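Bottles, steps and see-through shelves: a small display gallery
Posted by Wiremu Whitcombe, 10 Apr 2024

I have been putting drinks on shelves for most of my working life, first behind the counter at Stubbs in Skallaldale and now as the person who gets asked to sort out other people's counters. You would think I'd be bored of it. I'm not! Give me a clear stepped stand and a few colourful bottles and I'm happy for an entire afternoon, moving things one place to the left and then moving them back again.

This page is all about the little stand. Not the big chillers, not the wall bays (those have their own pages, and there are plenty of them), just the clear acrylic sort that sits on a table or beside a till and lifts the back row up so that every bottle gets seen. They are brilliant things. I first came across them in the Storix catalogue, which has 4,000 lines in it and a very bad index, and I've been recommending them ever since.

The gallery starts with the stand in use, with white, yellow and red drinks on it. After that come some notes on colour order and on looking after the acrylic, as those are the two things I get written to about.

The six-bottle layout
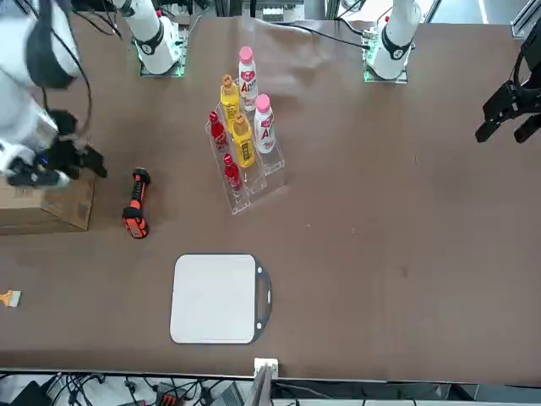 Pink caps on the white pair, brownish-orange on the yellow pair, and slim little red ones to finish. Lovely against a brown tabletop.

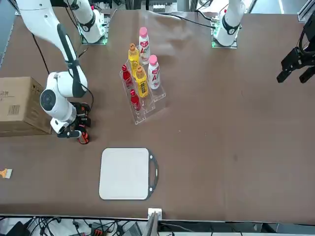
One colour to a column, with each bottle at the back a step higher than its partner. I could look at those yellow labels all day.
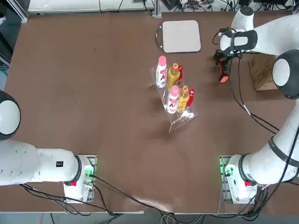
Two rows of three, the same order front and back – and the stand set on a diagonal, which I always think looks friendlier than dead straight.

Choosing a colour order

I like to run from pale to strong, so white, then yellow, then red. It reads nicely from either end, and the yellow in the middle stops the red from shouting at the white. Alper Çetinkaya, who I shared a stockroom with for years, puts his strongest colour in the centre and swears by it. We have argued about this since January and neither of us is budging. Try both on your own counter and see which you keep glancing at.

If your bottles are different heights, keep the same kinds together from front to back. A tall one in front of a short one hides it completely, steps or no steps. Turn the labels to face the customer last of all, when you've stopped fiddling with everything else (I never have, but you might).

How big a stand?

Smaller than you'd guess! Our longest one is 900 mm and it looks wonderful in a wide window, but it takes a lot of filling and any gap shows straight away. For a till point or a kitchen table I'd go for a short one every time. The Nasix is my favourite at the moment, with good deep steps and nicely rounded corners, and you can pick it up with one hand when you want to wipe underneath.

Keeping it clear

Warm water, a drop of washing-up liquid and a soft cloth. No kitchen roll, please, as it leaves fine scratches that catch the light. Dry it straight after or you'll get water marks along the ledges. Sticky rings come off with a bit of patience and a second go of warm water, and a clean paintbrush gets right into the corners where the cloth won't fit.

More galleries

There are 58 pages of displays on the site now, going back to the sweet jars. The squash bottles and the jam shelf are the ones people seem to enjoy the most, and I'm adding hot sauces next – small bottles, loud labels, very much my kind of thing.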